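# Corner-first grasping: questions we get asked

Last updated 05/03/2024

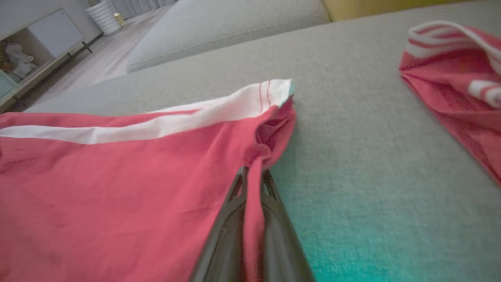

One reader from Pritent wrote that picking up a garment by its corner sounds slower than just grabbing the middle, and asked why we bother. It is slower to start with, as the arm has to find a corner first. The time comes back later, when the cloth needs to be laid flat or folded. A garment lifted from the middle usually has to be put down and picked up again.

## What is the method, in short?

The arm looks for the nearest corner or hem end, closes two fingers on it and lifts slowly. If the view from the wrist shows cloth between the fingers, it carries on. If not, it opens, backs off and tries again, up to 3 times. After that it stops and the attempt is marked as failed.

## Why work on a sofa and not a table?

Clothes in homes get left on sofas. A seat cushion also gives a little when the fingers press into it, so the height of the cloth is harder to judge than on a hard top. Our early results at the Bovano site were all on tables, and they did not carry over well.

## How many attempts is the result based on?

183, all on soft furniture. We left out the practice runs from December, when the grip force was still being changed.

## What goes wrong most often?

Two things:

- The fingers close on the cushion cover as well as the garment. Rough weaves are worse for this.
- The fingers take hold of a bunched fold near the corner and miss the corner itself. The garment still lifts, but it hangs twisted and the next step is harder.

We count the second one as a partial success. Some people disagree with that, so the Okafor tables list it in its own column.

## Do stripes and patterns help?

A bit. A contrasting band near an edge makes the edge easier to find. It can also mislead the system, which sometimes treats the end of a stripe as the end of the cloth. Plain dark clothes are still the hardest.

## Can it cope with more than one garment?

Yes, if there is a clear gap between them. Two overlapping garments of the same colour are often treated as one - we have no good answer to that yet.

## How long does one pick take?

Roughly 30 seconds from first look to full lift, without retries.

## Can I use the method on my own arm?

The Burent release has the settings and the scoring sheet. You will need a wrist camera and a gripper with 2 fingers. Suction will not work with this version.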